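**Bench notes, June, started just after 2 pm**

Picking up the refurb question again. Folari keep asking whether the arm could take over the dull half of a PC strip-down, the sort of job Hosau have a whole room of people doing by hand, and I keep saying "some of it, maybe". So today is processors and nothing else. I've put the screws and the cable unplugging to one side (cables are a misery, see Quyên's pages from the Livcombe visit, she has drawn an actual sad face in the margin).

Gripper first. I wanted to see how the fingers sit on a bare chip, edge to edge, with the face left clear.

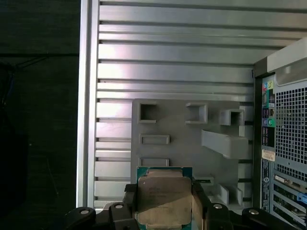

*Chip held by its edges between the fingers, tray and back of the tower behind.*

I like this grip a lot! It's how I'd hold one myself, fingertips on the sides and nothing near the underside. What it hasn't got is my fingertips. I can feel a chip tilt long before I see it, and the arm only knows what we tell it about finger force. Logged 3000 samples off the force channel at the old rate, then bumped it to 4000 because the trace looked like a staircase. Better, still lumpy. File is run 211 if anyone wants to squint at it.

Next, the tray. The recess has a raised rim all round, and Quyên Cù reckons the rim should be chamfered so a slightly wonky chip slides home by itself. I'm coming round to that, though it does feel like cheating a bit (she says every factory on earth cheats like this, fair enough).

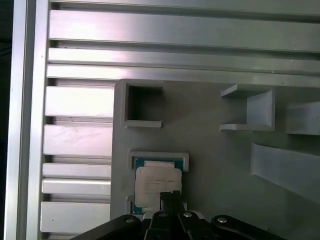 *Chip in its recess, one finger over the lower right of it.*

Look how much of the chip that finger hides from the wrist camera. For anything fussy I think we need the side view as well, or a look-then-move step before closing in.

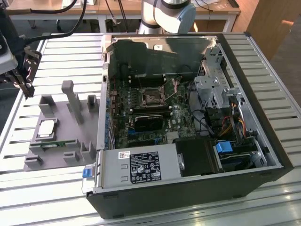
*Side view: tower open with the socket frame up, chip and memory module in the tray.*

So, can it do the chore yet? Parking parts in a tray, I'd say nearly. Going the other way, into a real socket, I wouldn't let it near a customer's board. All those bare pins! And Hoàng, whose shop would be the first to try it, gets every make of tower going, so one tidy Dell on its side proves very little.

To do:
- chamfer the rim, reprint
- redo the force log with the filter on
- try memory modules, clips are going to be horrid
- ask Folari what they'd call good enough, I've guessed 101 picks without a drop

Quyên wants the bench from 4.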